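3.2 Work surface and containers

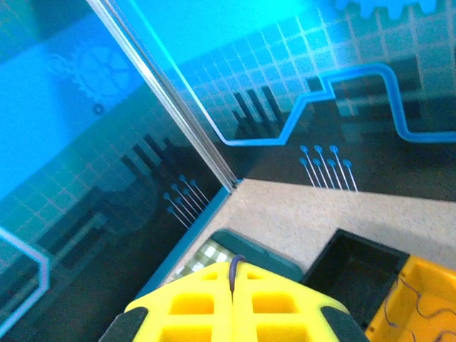
Figure 4. Worktop in the corner bay, with teal container, checked cloth and open bins.

All sorting was done on one worktop, pushed up against an inside corner where two printed walls meet. Top is pale beige with a fine speckle. We picked it from the Brokgate range mainly for the speckle, small crumbs and fibres don't jump out at the sorter and pull the eye off the task. A plain white top was tried in the pilot and dropped after complaints (see 3.5). A blue strip runs along the foot of the left wall and was used as the zero line for laying things out.

Containers differ in colour on purpose. In the pilot (Petek and Lazarević, internal note) all bins were the same grey and people put things back in the wrong one far more often than they said they did. So: teal, black, yellow. The teal container has a raised rim and is the "soft" place, for cloths and anything that folds. The black bin is thick-walled and is the default for hard items. Yellow is for wires and other long thin things that tangle. In Figure 4 the black bin is empty and there is a dark wire lying in loose curls in the yellow one.

The green-and-white checked cloth is one of a set of 6, same weave, bought together from Hoxha. Cloths turned out the hardest category by some way. Sorters were told to put the cloth "with" the teal container and this was read in more than one way -- inside, draped over the rim, or tucked down the side as in Figure 4. We decided to score all three as correct. Blomqvist disagreed and scored the tucked ones seperately, her figures are in the appendix and don't change the ordering of the categories.

3.3 Overlap between bins

Bins were allowed to overlap. We know a tidy bench would have them square and spaced, but the point of the study is how people tidy when space is short, and at Skavaldale (where the first round was run) they nearly always ended up with one bin shoved partly over another. The figure shows a typical case, yellow over the corner of the black. Overlap was not corrected between trials unless a bin was in danger of going off the edge.

Of the 155 trials kept for analysis, 91 ended with at least one pair of bins overlapping. Most of these were yellow over black. Possible reasons: the yellow bin is lighter, it is usually handled last, and wires get dropped in from above so people drag it nearer. We can't separate these with the present data. A follow-up with weighted bins is planned for November.

3.4 Lighting and shadow

One overhead panel, some 4000 K, left on throughout. It gives a soft shadow over the right part of the worktop, by the black bin. Georgiev raised the worry that a dark bin in a shaded patch would be used less. Checked by swapping black and teal for one block: no clear difference in first choice, slightly slower placing in the shaded position for both. Not followed up further here. Anyone repeating the work should probaly add a second lamp on that side, we didn't have the fixing points.

3.5 Changes made during the study

Worktop: changed from white to speckled after the pilot, all results below are from the speckled one. Cloth: the Flunari tea towels used at first were too stiff to tuck and were replaced with the checked ones. Instructions: the word "with" was kept for consistency, although Jia suggested "in or on" and we would use that wording next time. Layout marks for the bins were taken off early, sorters lined things up to the marks and stopped thinking about reach.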